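Ergate Guest House: questions about booking and arrival

Last revised in January. Rates are shown at checkout and are not repeated on this page.

**When can I check in?**

From 15:00. The front desk closes at 22:00. Guests arriving later receive a door code by text message on the day of arrival, sent to the number on the booking.

**When is check-out?**

By 10:30. Late check-out until 13:00 can be requested at the desk the evening before and is charged at half the nightly rate. It is not offered in August.

**I booked through Stindier. Who changes my dates?**

Stindier does. Bookings made through an agent are locked on our side until the day of arrival. Direct bookings can be changed on the Manage page with the reference number and surname.

**What is the cancellation period?**

Flexible rate: 5 days before arrival, counted from 15:00 local time. Saver rate: no refund, one date change allowed. If the new dates cost more, the difference is payable at the time of the change.

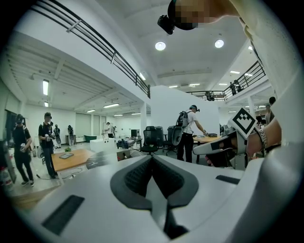 Group bookings (four rooms or more) follow a separate schedule. The deposit is taken when the rooms are confirmed and the balance falls due a month before arrival. Names can be changed without charge until the balance is paid.

**Is there a damage deposit?**

A hold of 200 is placed on the card at check-in, in the currency of the booking. It is released at check-out. Banks may take several working days to show this.

**How do I get there from Khunthong station?**

Leave by the north exit and follow the river path for around 1,619 metres. The path has steps at the second bridge. With heavy luggage, take the Ultero shuttle from the stop opposite the ticket hall and get off at Mill Lane. Tickets are sold on board, card only.

**Is there parking?**

Yes, behind the main building. Spaces cannot be reserved. The height limit at the entrance is 1.9 m; vans should use the public car park on Mill Lane.

**Are there step-free rooms?**

Rooms 1 to 3 are on the ground floor, with level access from the car park. Only room 2 has a walk-in shower. Select "step-free" in the room filter, or the system may assign an upper floor. There is no lift.

**Are pets accepted?**

Dogs only, in ground-floor rooms, one per room. Add the dog at the time of booking. Dogs are not allowed in the breakfast room.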